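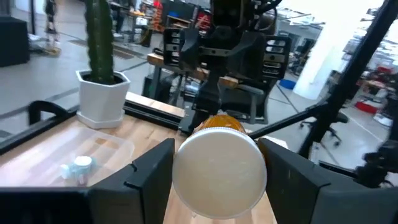

Workshop > Bench notes > May

Second try at the medicine cabinet job. I got going at 7:30 with a coffee and the best of intentions, and by 8:15 I was deep in the question of what counts as "a bottle" on an inventory sheet. Do you list it under the cap, the label or the contents? I went with contents. Marlies will want to argue about that and she's welcome to.

The old system (if we can call it that) was everything with a lid goes together. It's fine until you want one particular thing in a hurry, and then you're picking up every amber bottle in turn and squinting at it. They all look alike with those white caps on! So the rule I'm trying out is that the orange bottles stay out on the wood where I can get at them, and the little vials go in a bin of their own.

I also want to move the cactus. I love the cactus, it makes the place look like somebody lives here, but it's tall and bumpy and I reach past it more than I'd like. Windowsill, maybe. The white pot and saucer can go with it. 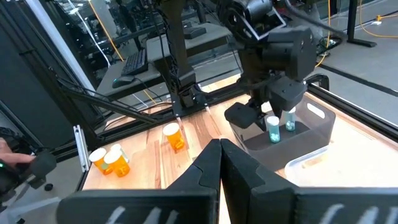

Posted by Heather Dunbar in Bench notes

Where I'd got to with the sorting: orange bottles on the left, with one set off by itself toward the middle, and two of the teal-capped vials standing up in the gray bin. I like that bin a lot. It has a slot in the end wall you can get your fingers through, and you can see into it from the side, so no lifting things out just to check. The shallow clear dish is nice for small stuff but I wouldn't stand anything tall in it.

Things to sort out before I call this done:

- Labels. I have part of a roll of the Brivus ones left, stock number 389, and they're a bit wide for the vials. Trim them or order the narrow ones (395)?
- A second gray bin. The Hevano catalog has one on page 859, but I haven't checked the depth.
- Caps. I'd like a dot of color on top so I can tell them apart looking straight down. Paint pen, probably – tape peels.
- The bench top is glossy enough to throw a glare under the lights, so maybe a mat.

I started the sheet at line 3000 to keep it clear of the Trullano parts list. Please don't renumber it, I've already written that number on two folders.

Filed under: Storage & sorting, Small containers

3 comments

Marlies Tanner: Contents is wrong, go by cap color first and then contents. Happy to fight about it over lunch.

Heather Dunbar: Knew it. But the orange ones all have white caps, so what does that get us?

bench_left: Get the narrow labels. I trimmed wide ones for a whole drawer once and the corners all curled up.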